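She started bookbinding at her kitchen table in Ballarat with a bread knife and a borrowed press. Twelve years on, the founder of Hondside still talks about paper the way other people talk about footy.

"You fold it against the grain and it fights you, you fold it with the grain and it just goes," she says, tearing a strip off an old calendar to show me. It curls one way and not the other. She's delighted, and so am I!

Hondside repairs family books – recipe folders, hymnals, atlases that lived in the ute – and has now sent 3622 of them home. The oldest customer was 82 and wanted her mother's preserving book back in one piece. "The jam stains stay," the binder says. "I told her, I'll fix the spine, I'm not touching the plum."

Her favourite job so far was a shearing ledger from a station called Nadum, swollen to twice its thickness with receipts. She spent most of a winter on it, lifting each receipt, colour-matching the cloth and sewing the whole lot back on linen tapes.

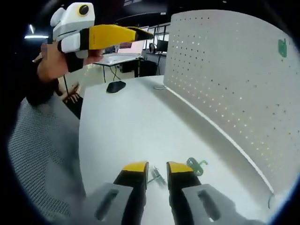
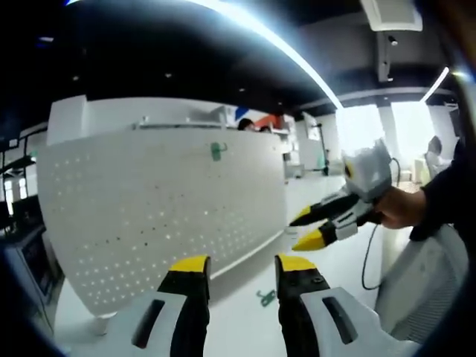
Ask her about glue and you'd better have the afternoon free. She cooks her own wheat paste every morning at seven and won't keep it overnight, even in the fridge. PVA has its place, she says, mostly on new work. "With an old book you want the next person to be able to undo you. I've spent whole days scraping off somebody's contact adhesive, and I wasn't thinking kind thoughts."

In October she begins a beginners' course called Ovanance, a name she made up in the bath and refuses to explain. Students will sew a plain notebook first, then a case binding with a rounded spine. She's set aside more than 3000 sheets of offcuts for practice, all of it cream and all of it, she assures me, cut with the grain running the right way.

I ask whether she keeps a diary in one of her own books. She laughs for quite a while. "Spiral-bound, from the newsagent. It lies flat!"

Contact Hondside | © Heo Magazine | Back to top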